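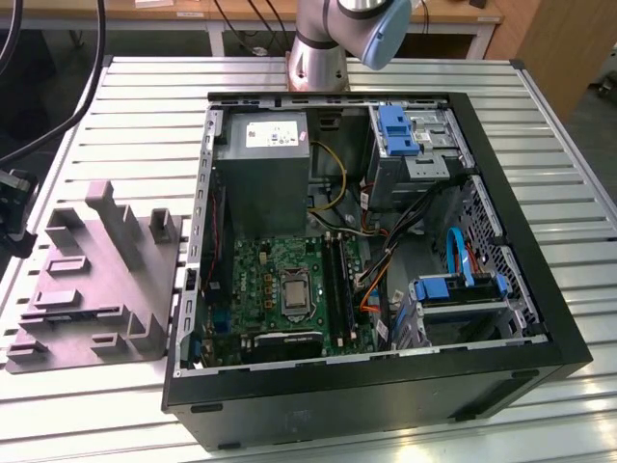
À qui s'adresse le poste de démontage Nillance ?
Aux ateliers de réemploi, aux établissements d'enseignement technique et aux services informatiques qui traitent des unités centrales de bureau par lots et souhaitent récupérer les composants sans les endommager.

Le poste se compose d'un plateau en profilés d'aluminium rainurés, sur lequel l'ordinateur est couché, panneau latéral retiré. L'opérateur dispose ainsi d'un accès direct à la carte mère, au bloc d'alimentation et aux baies de lecteurs. Les rainures reçoivent les butées et les platines de la gamme Kiiskinen, fournies séparément.

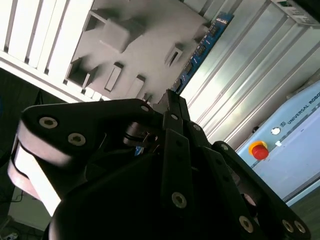
Berbridge, mars

La présente fiche remplace la version précédente. Elle concerne les plateaux livrés à partir de ce mois ; les références antérieures demeurent couvertes par la documentation d'origine, disponible auprès du service clients.

Caractéristiques générales
Profondeur utile du plateau : 700 mm
Hauteur de travail : 91 cm
Garantie : 3 ans, pièces et main-d'œuvre
Délai de livraison : environ 9 semaines

Le boîtier doit être posé à plat, l'intérieur tourné vers le haut. Avant toute intervention, l'alimentation secteur est débranchée et l'opérateur se relie à la terre au moyen d'un bracelet antistatique, non compris dans la livraison.
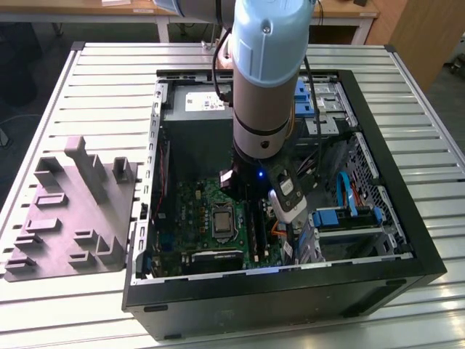

Vilja Salminen
Responsable de la documentation technique

Le processeur reste maintenu par son étrier métallique tant que les câbles voisins n'ont pas été dégagés. Les faisceaux d'alimentation et les câbles SATA sont débranchés par leur connecteur, sans traction sur les fils. Les disques sont ensuite extraits de leur cage et remis au service chargé de l'effacement des données.

Les barrettes de mémoire sont saisies par les bords et placées aussitôt en sachet antistatique. Chaque sachet porte le numéro de l'unité d'origine. 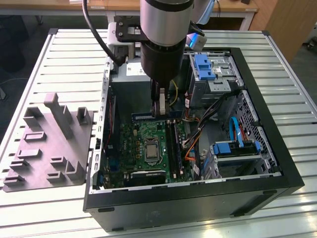 Options et commande

Platine de rangement, jeu de butées et tablette Oston sont proposés en option. Les demandes de devis sont à adresser à Saimi Eskola, service commercial, en précisant le format des boîtiers traités et l'adresse de livraison. Le montage sur site fait l'objet d'un devis distinct.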